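Tea towel care: your questions
Monday, July 6, 2020
By Heather Katene
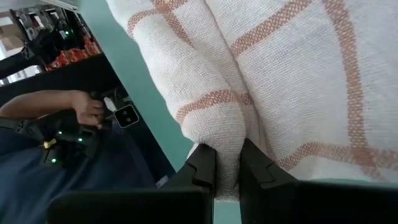 Do I need to wash new tea towels before using them?
Yes. New cotton has a finish on it that repels water. Two warm washes will usually clear it.

Can I use fabric softener?
Best not to. It coats the fibres and they stop absorbing. Half a cup of white vinegar in the rinse is fine.

Will the colours run?
Darker dyes can bleed early on – wash them separately the first time.

Can they go in the dryer?
Low heat only. Line drying in the shade is easier on coloured stripes.

Do you post to Flenemton?
Yes, orders go out on weekdays.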